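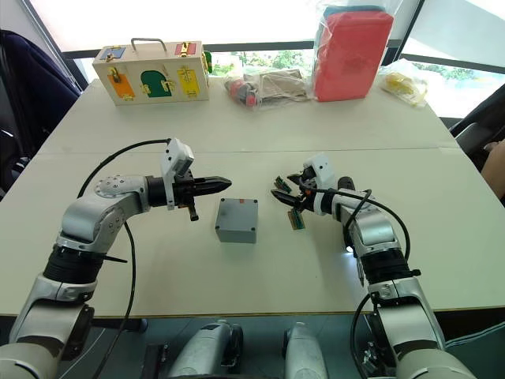

Boxing up a little terminal board is my favorite bench job, and you can do it in an evening! Clear a white or pale tabletop first, so a dropped screw shows up right away. Pick a plastic junction box with some room to spare. A gray one with a screw recess in each corner of the lid is great, and you want to keep it close while you handle the green board, so you're never reaching far with it. Hold the board gently and keep off the gold contacts.

Next, set your terminal blocks on scraps of cardboard and start the screws by hand, 3 turns or so. Then bring in the cordless screwdriver on its lowest torque setting (mine lives at 4) and stop the moment the screw feels snug.

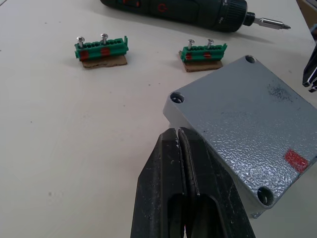 Palesa Lekota wrote in to say she tugs every wire before the lid goes on, and that it has saved her from reopening a box more than once. I do it every time now, and I love how solid it feels!

Reading time: 3 min

Related
Labeling your wires
Drilling clean cable holes
Sorting small screws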